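How to write an album review for the Skirivbridge newsletter

Updated September 2022

Anyone on the mailing list can send in a review. Most of the ones we turn down are fine as opinions but don't tell the reader what the record sounds like. These are the steps I use for my own.

1. Pick a record you can listen to properly

It doesn't have to be new. Old albums, reissues and home recordings are all welcome. If you only know the single, choose something else.

2. Play it through before you write anything

Put the album on from start to finish without skipping. Leave the notebook shut the first time. On the second play, write down the track number and a few words for each song: fast, slow, good chorus, drums too loud. Don't try to write sentences yet.

Change what you listen on for the third play. I use speakers first and headphones after, and the bass often sounds like it belongs to a different record.

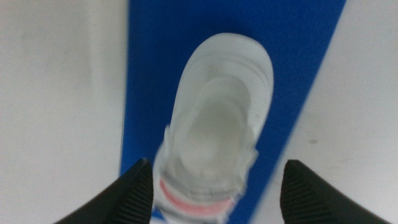

White shoe on a blue strip.

3. Check the facts

Get the running order, the year and the line-up from the sleeve if you have it. Online listings mix up reissues and originals all the time. In August we printed a review of the second Clutar album that praised a bonus track found only on the later pressing, and we had letters.

4. Write the opening

Say what kind of record it is and whether you like it in the first two sentences. Leave out the history of the band unless it changes how the album sounds. "Albers have gone back to short, loud songs and most of them work" is enough to start with.

5. Choose three or four songs

You don't need to cover every track. Take the best one, the worst one and one or two that show what the rest is like. For each, describe something a reader could listen out for, such as a key change, a late vocal or a guitar part that drops out in the second verse. 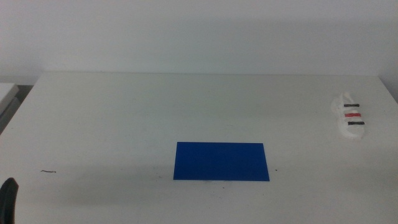
Go easy on comparisons. One other band is useful, four is a list. If you do compare, say which part is similar. "Sounds like early Skititero" could mean the singing, the keyboards or the poor recording.

6. Cut it to length

Reviews run to 400 words. Read yours aloud and take out anything you stumble over. "Haunting", "soaring" and "a return to form" can nearly always go.

7. Give it a score

We mark out of 10, whole numbers only. An 8 means you would tell a friend to buy it. Make sure the score matches the text, as a page of complaints followed by a high mark will be sent back.

8. Send it in

Paste the review into the body of an email with the artist and title as the subject. Attachments get lost.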